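Streaming | Sports Entertainment | Press Releases

Gustbridge Opens Wrestling Archive to All Viewers Through July

LOSEX, 6/23/22 – Gustbridge, the streaming service for independent pro wrestling, will drop the paywall on most of its archive starting today. Viewers can watch 700 hours of past shows without a subscription or a credit card. The free period runs through the end of July.

The open library includes every Tornari Cup final, the full run of the weekly Losex studio show, and 108 matches from the Han Wrestling Hall tapes. The Han tapes have never been offered online before.

"People kept asking us for the older shows, and most of them had only seen clips," said Sabina Sultana, head of programming at Gustbridge. "We would like them to see the whole card, including the opening matches."

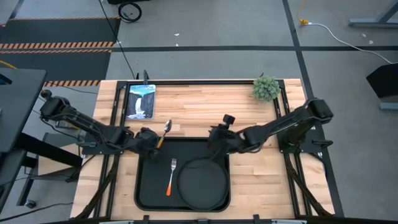

What Is Included

Free viewers will get the following:

All Tornari Cup finals, with original commentary
The Losex studio show, complete
Han Wrestling Hall tapes, 108 matches
Interviews and backstage features, 200 episodes

Live events are not part of the offer. This year's Tornari Cup will stream live in July for paying members only, with a replay added to the free library two days later. The tournament returns to the Han Wrestling Hall, which seats 833 for wrestling. 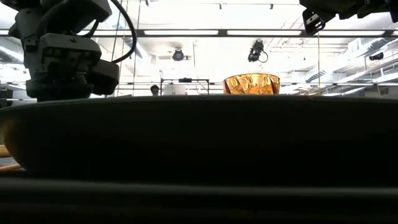
Gold container behind the rim of a large dark bowl or pan.

The archive can be watched on the Gustbridge website and on its phone and TV apps. A free account is needed to save a place in a show or build a watch list. Current members do not need to do anything, and their monthly rate stays the same.

Picture quality varies with the source. Shows from the early studio years were moved from tape and play in standard definition. Captions are available on the Tornari Cup finals – the studio show will get them later in the year. 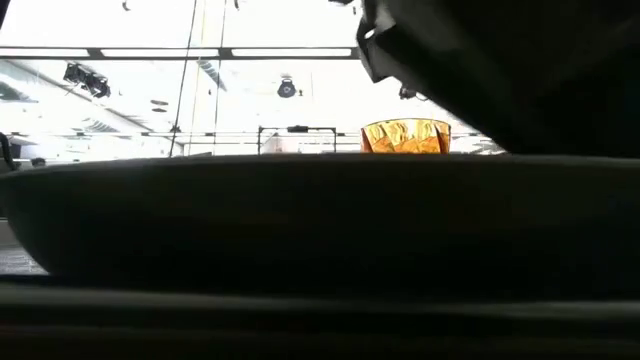

Robot arm, upper right, and a broad dark rounded object.

About Gustbridge

Gustbridge streams live and recorded wrestling from independent promotions. The company is based in Losex and also produces the Tornari Cup.

Press contact: Sabina Sultana, Gustbridge Programming Office, Losex

Shares: 200 | Comments: 0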